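**Re: [hodstead-families] What to do with play food that's gotten sticky?**

Hi Lemlem, and hi everybody,

I meant to answer this when it first came through and then October got away from me, so I hope you haven't thrown the whole bin out in the meantime. I'm pasting the main part of your note here for the people who joined after it went around:

> We inherited a big tub of play food from my cousin and it is lovely stuff, but a good part of it has that tacky feeling old plastic gets. The wooden pieces are fine except for some paint wear. I washed everything once in the sink with dish soap and the plastic came out just as sticky as it went in. Is there a trick to it, or is it time to let it go? Also, how do you all store this stuff? Mine ends up all over the house and the dog has opinions about the bread.
>
> Lemlem

First of all, congratulations on the inheritance! Ours came from my mother-in-law, and there is a fried egg in there that my husband swears he remembers from when he was four. We have been through the sticky business twice now, so let me tell you what we did and you can take whatever is useful.

The tacky feeling was two different problems in our case, and it took me a while to see that. Some of the pieces just had a film on them, years of little hands and probably some real jam. For those, dish soap alone never did much for me either. What worked was a paste of baking soda and a little water, rubbed on with an old washcloth and left for 10 minutes, then rinsed in warm water. The grooves in things like corn cobs and pineapples want a soft toothbrush. I did them in front of the television over a couple of evenings and didn't mind it at all.

The other kind was the soft bendy plastic, and there the stickiness was coming from the plastic itself. You can clean it and it will feel fine that night and then a month later it's tacky again. We had a bunch of grapes like that, and a hot dog. I cleaned the grapes three times before Berhanu Habte (many of you know him from the Janmont swap days) told me kindly to give up and put them in the trash. He was right. I'd say if a piece goes sticky again after a proper cleaning, let it go, and don't pass it on to another family either.

For the wooden ones, please don't soak them. I did that with our first set and the halves of the cutting fruit swelled up so the pieces wouldn't line up anymore, which broke my daughter's heart for most of an afternoon. A barely damp cloth, then a dry one, then leave them out on a towel overnight. If the paint is only worn smooth, I leave it alone. If it's coming off in flakes, I'd take that piece out, especially with a little one who still tastes everything. With older painted toys you don't always know what the paint is, and I would sooner be fussy about it.

Now, storage! I have strong feelings about this, as Fasil Yilma will tell you, having listened to me go on about it in the parking lot.

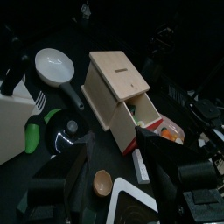
How much of it should be out at one time? A small bowlful is plenty for most kids under five, and the rest can live in a closet and get traded in every couple of weeks.

We do ours by meal, more or less. Breakfast things come out for a while, then I put those up and bring down the vegetables, and you would think it was somebody's birthday from the way they carry on. It also means that when the dog gets hold of a piece (ours prefers the cheese) I notice it's missing the same day.

For the containers themselves, I like something low that a child can see into and carry without help. Anything with a tight snap lid ends up being my job to open, and then it's my job to close, too. Deep tubs were the worst for us - everything gets dumped on the floor so they can reach the one lemon at the bottom. The loose little bits, the peas and the tiny shrimp and so forth, I keep in a zippered pencil pouch up on a shelf until the youngest is past the mouth stage. And do dry everything all the way before it goes into anything closed. I once put a batch away a bit damp and found it a few weeks later, and I'll spare you the details.

One more thing on pieces you decide to part with. Hagos Endale is still collecting good clean play food for the toddler room, and he told me they are very short on pots and plates and would love even mismatched ones. They can't take anything fabric, and they can't take anything with batteries. There's a box by the side door, and if you put your name on the bag he'll get it back to you if they can't use it.

If you'd like, Lemlem, bring me a few of the ones you're not sure about and we can look at them together over coffee. I have a good nose for which ones are hopeless by now. And if anybody has had luck with cleaning felt food, please write in, because I have a felt sandwich here in very sad shape and I'm afraid to put it in the washing machine.

Warmly, and give the dog a pat from me,

Marta

P.S. Vojtěch Skála asked whether the toy swap is still on. It is, same room as last time, doors at 2. Bring your own bags, please, as we ran out in the spring.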